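Print | E-mail

Grip tape on a polo mallet, 2 months in

Filed under: Gear notes, Mallets & tack

I rewrapped both practice mallets in March with Flomia tape. The old cotton wrap had compressed near the thumb sling, and the handle turned in my hand on nearside backhands. One roll costs a bit more than the cotton and covers one handle with a short piece left over.

Method: strip to bare rubber, wipe, wait, then wrap from the butt up with a half-width overlap. Keep the tension even. I used the Sutlow sling on one mallet and left the stock sling on the other.
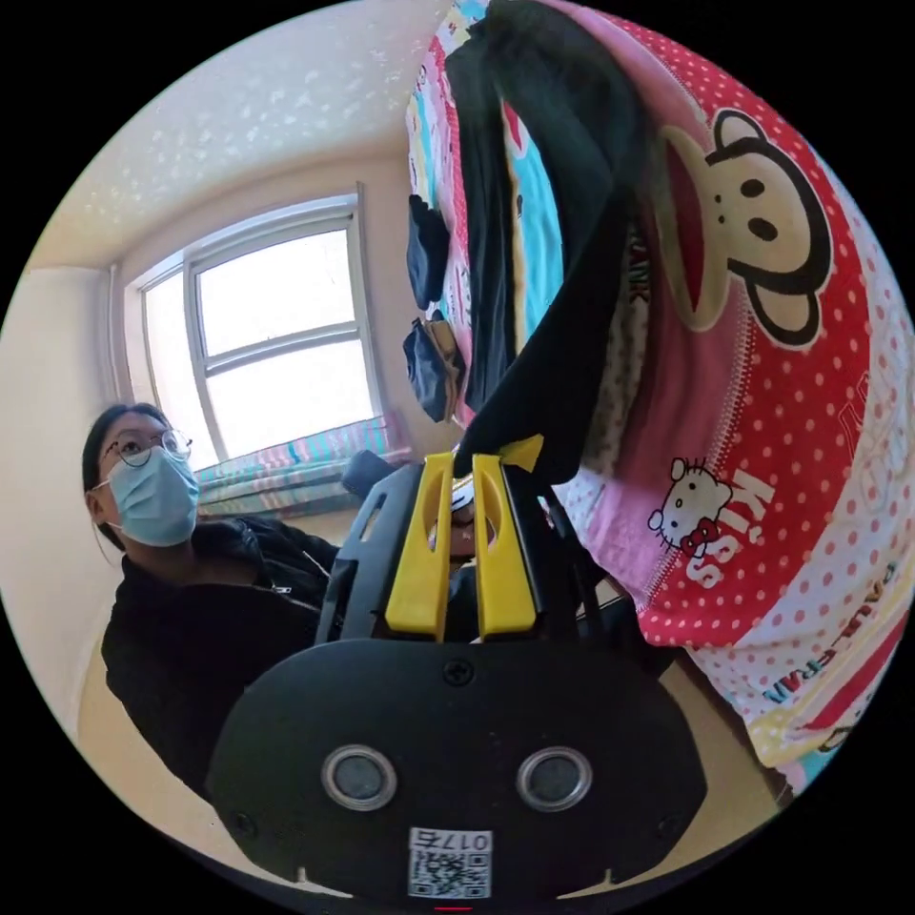
Black garment pinched at its edge.

The mallet with the Sutlow sling weighs 576 grams complete – heavier than I like for stick-and-ball work, fine for matches. Rotation at impact is gone on both. The tape does wear at the index finger, and after a full chukka in gloves the edge starts to lift there. A turn of finishing tape fixes it.

I would not use it on the foot mallet. Too thick.

Next comparison is the Jitard wrap, same mallets, same pony.

Last updated: October 18, 2026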